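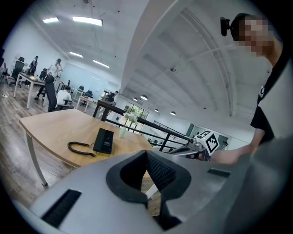 Page last changed: 2018-05-13

Ticket 102: Inier launch clock counts down to nothing, then starts again
Status: open (again)
Product: Brotiria launch tracker, public page
Priority: low according to us, "an outrage" according to the reporter

Reported fault
The countdown for the next launch from Inier reached zero, wished everyone a safe flight and went straight back to 41 minutes. The rocket was still on the pad. The reporter had got the children up for it.

First reply
Asked the reporter to reload the page. They had reloaded the page. Asked for the browser version and was sent a photograph of a laptop.

Checked
The clock takes its times from the Ghorbani feed. The feed was sending a hold notice, correctly, every 30 seconds. Our page read each notice as a brand new launch and greeted it with enthusiasm. By the end of the evening the archive had Inier down as the busiest launch site in history.

Tried
Cleared the cache. No change.
Cleared the other cache, the one the notes say was removed in September. Clock stopped altogether, which at least made it right 2 times a day.
Put the cache back.

Cause
The Drendetti plug-in matches launches by start time. A hold moves the start time, so the plug-in decides it has never met this rocket before. Changed it to match on mission number.

Result
Clock now shows HOLD during a hold. The duplicate launches have been deleted from the archive, apart from one that won't go and has a comment thread.

Reopened
Reporter writes that HOLD is "not very exciting" and asks if the numbers could come back. Also, the safe flight message still goes out by email. Looking at the email part next. Please don't merge with the ticket about the moon being upside down.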